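Section 4. Setting up the desk under the bed

Read sections 1 through 3 first. The bed frame must be standing, leveled and fully tightened before anything goes on the desk. If the rails still move when you push on a post, go back to section 3.

4.1 Before you start

You will need a damp cloth, a dry cloth, a tape measure, and cable ties or hook-and-loop strips. Give yourself 40 minutes.

Check the height of the shelf above the desk. Sit in the chair you plan to use, lean forward as if you were writing, then stand up slowly. If your head touches the shelf, lower the chair or move it back before you stand.

CAUTION: Maximum load on the shelf is 70 pounds, spread evenly. Do not hang bags from the shelf or from the bed rails above the desk.

4.2 Shelf items

1. Wipe the shelf and let it dry.

2. Place small boxes and containers in a single row behind the raised lip. Do not stack them. People climbing in and out of bed shake the frame a little, and a stack will walk forward over a few weeks.

3. Keep bottles closed and upright.

4. Cables with a handle or a loop can hang at the end of the shelf, clear of the chair.

Note: Model kits that have not been built yet are often too tall for the shelf. Stand the boxes on the desk against the back wall, with the front facing out. Leave the wall outlets clear.

4.3 Lamp and power

5. Set the lamp toward the back of the desk, near the outlet. The arm has to turn freely under the shelf without touching it.

6. Run the lamp cord behind the upright. Plug it in last.

7. If you use a power strip, lay it flat on the desk where you can reach the switch. Do not put it on the bed or wedge it between the mattress and the wall.

8. Keep open glasses and jars away from the outlets and the strip. A glass with a lid is fine for pens.

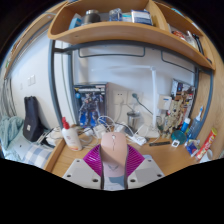
9. Choose the side for the mouse. Right-handed users should leave a hand's width between the pad and the side panel so the elbow has room. Left-handed users can mirror the layout, but the lamp base may need to move back.

10. Put the mouse pad down on clean, dry wood. Press the corners flat with your palm. If a corner lifts, turn the pad over and leave it under a heavy book overnight.

11. Move the mouse to every edge of the pad. If your knuckles hit a bottle or a charger, move the bottle or the charger.

4.4 Loose cables

12. Unplug every charger you do not use daily and put it in a drawer.

13. Gather what is left. Fold each cable back and forth in loose loops, as wide as your hand, and close it with a strip. Do not wind a cable tightly around its adapter. The cable wears out first where it leaves the plug.

14. Push the bundles to the back left corner, behind anything you reach for often.

Note: Cable clips (part 487, sold separately by Fedska) fit the back edge of the desk. They do not fit the bed rails.

4.5 Built models

15. Place finished figures in front of their boxes, away from the mouse. Thin parts such as blades and antennas should point to the wall.

16. Dust with a soft brush. Lift the figure by the waist or legs and never by a thin part.

CAUTION: Keep squeeze bottles of glue or paint closed when they are not in use. Wipe spills off the wood at once. Solvents will mark the finish, and the marks can't be polished out.

4.6 Reader notes on this section

Send corrections through the form on the Sterside parts page. Two that came in since the September revision are kept with the section.

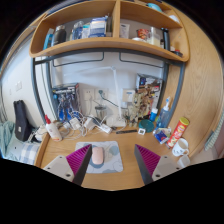
Anderson Siqueira: Step 14 only works if your outlets are on the left. Mine are on the right, so I put the bundles there and the figures on the other side. You should also say to tighten the lamp joint before you load the shelf, since you can't get a hand in afterward.

Thiện Khương: I would do 4.4 before 4.3. I laid out the pad first and had to take it all off again to sort the chargers.

4.7 Monthly check

17. Retighten the 3 bolts at the front edge of the shelf.

18. Feel the plugs and adapters. If one is hot to the touch, unplug it and replace it.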